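Search the guide
Type a word or part number
Go

Print this page | E-mail this page

Section 6. Setting up the folding bench for a shift

I wrote the first version of this section on the back of a delivery note, the week the arms went live in the finishing room at Raltum, and it's grown a bit (sorry!). If you used to fold by hand, as I did for years, you already know most of what matters. You know what a decent fold looks like and you know when a towel is going to misbehave. What's changed is where you use that knowledge, so I've tried to write the steps for a folder and leave the engineering to the Kemppainen binder on the shelf.

6.1 Before you switch anything on

1. Read the handover sheet from the last shift. If there's a line in red, talk to Halvard Söderlund before you go any further.
2. Walk round the bench and look at the cables. They should be strapped to the arm the whole way along. A bit of looping is fine, dangling isn't.
3. Clear the folding surface. Wipe it down with a cloth that's only just damp and give it a minute to dry.
4. Check that both gripper fingers are clean. Lint builds up faster than you'd think, especially after the dark colours.

CAUTION: Never clean the fingers with the arm powered. I don't care how quick you are.

6.2 Starting the arm

1. Turn the key on the Nurkex cabinet and wait for the screen to settle.
2. Pick the Dremum programme for your batch. Bath, hand and kitchen are separate, and choosing the wrong one gives you very odd parcels.
3. Type in the batch size. The usual is 1,000. The hotel order is 1,595, and yes, you do have to type the whole number every time. I've asked.
4. Put one towel down and run it at slow speed.
5. Run 3 more at slow speed. If they all come out square, go up to normal.

NOTE: If a fold is out by more than a finger's width, stop and re-centre the towel yourself before you blame the programme. Nine times out of ten it was laid crooked, and I say that as the person who laid it.

6.3 During the run

You're no longer folding, you're looking, and that's tiring in a completely different way. Frøydis Isaksson and I pushed for swapping places every hour and we got it, so please use it, even if you feel fine! Whoever is off the bench does stacking and labels. Your wrists will thank you (mine have) but your eyes and your patience get more of a workout than they used to.

Write down every stop, even the silly ones. Those notes decide what gets changed in the programme, and the folders are the only people who can say whether a stop was a bad towel or a bad move. Pay grades didn't change when the arms came in, by the way. New starters always ask.

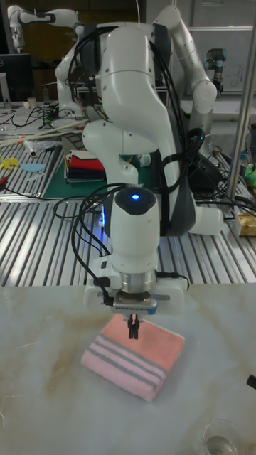

6.4 Checking the fold by eye

My rule for a good parcel is the same one I was taught on the hand tables: look at the edges first, then the pattern, then the thickness. Plain towels are the hard ones, as there's so little to go by. Anything with a band or stripes near the end is a gift. With a pink one like this, I look at the three grey stripes at the lower end and follow each one across with my eye. A kink in a stripe usually means there's a tuck underneath, so open it out and start again. Do your looking with the arm paused, not with your head in next to the fingers. When you're happy, press the run button on the cabinet, step back behind the yellow line on the floor and let it carry on. Failed parcels go in the refold basket, and the number goes on the handover sheet before you leave.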